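Wornwood Bolger Table Review: Four Months In

By Carleen Stubbs

Filed under: Furniture, Small Spaces

I bought the Bolger because our old kitchen table had one leg that would not stay tight, and I was tired of folding up cardboard to put under it. We eat at the table, my daughter does homework at it, and twice a week I use it to cut fabric. I wanted something plain that two people could lift.

The Bolger comes in one carton. The top goes in face down, with the legs and hardware in a separate tray on the underside. Delivery was on a Thursday and the driver left it inside the front door. The carton had a crushed corner but the table was fine.

Assembly

It took me 40 minutes on my own, and I'm slow. Each leg goes on with a plate and bolts, and the bolts thread straight into metal inserts, so you aren't driving screws into the top itself. The supplied hex key is too short to get much leverage. I used my own for the final tightening. The instructions are drawings only. Step 4 shows the crossbar the wrong way around, and I had to take it off and flip it.

Flipping the table upright is a job for two. Jarrah Waaka from next door came over and helped with that part.

Stability

Good. I leaned on every side with both hands and got a small amount of movement lengthwise and none across. After 14 days I went around with the hex key again and one leg took another quarter turn. It hasn't needed it since. The feet have adjusters, and they are stiff to turn by hand when they're new.

The top

Mine is the pale finish. It also comes in a dark one, which my sister Kylie has, and hers shows every crumb. The pale one hides crumbs and shows ink. Ballpoint came off with dish soap. A felt marker left a faint shadow that I can still find if I look for it.

The rounded corners are the reason I picked this over the Nirnix, which is square all the way around. Our kitchen is narrow and you pass the table to get to the back door. I used to have a permanent bruise on my hip.
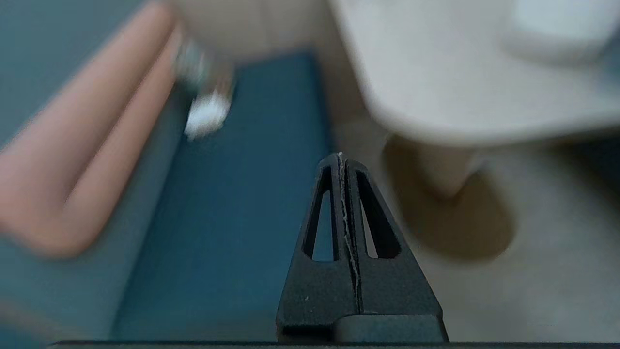
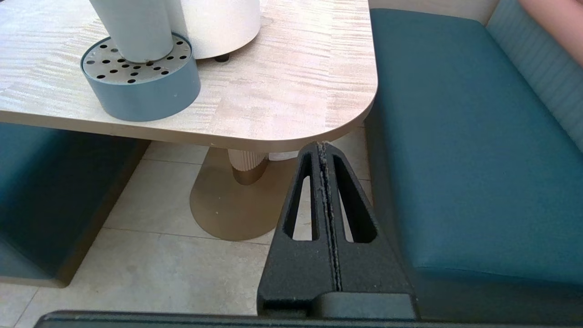
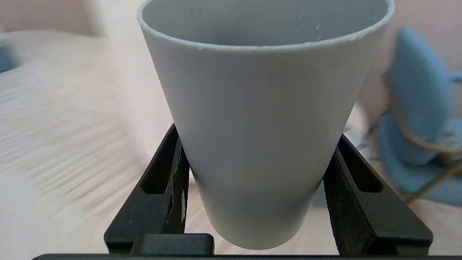 Middle picture: pale wood-grain top and a rounded corner. Last picture: a light gray cup.

Heat and water

I use a trivet for pans, so I can't say what a hot one would do. Coffee mugs haven't left rings. A glass of water tipped over one evening and sat until morning, and the surface was fine, but the edge where it had run down felt slightly rough for a day or so. I would wipe that edge quickly.

What I'd change

The crossbar is too low for anyone who likes to stretch their feet out. My daughter hooks her heels on it and the finish there is already scuffed. A longer hex key in the box would help too.

Price

I paid just over the Nirnix price and 100 dollars less than the Ziten, which has a drawer I didn't want. Replacement feet and bolts are sold separately. I emailed to ask about a spare leg and Maxine Maihi in customer service answered the same afternoon — yes, they sell them, but only in pairs.

Would I buy it again? Yes, in the same finish. If you're tall, sit at one first and check where the crossbar hits your shins.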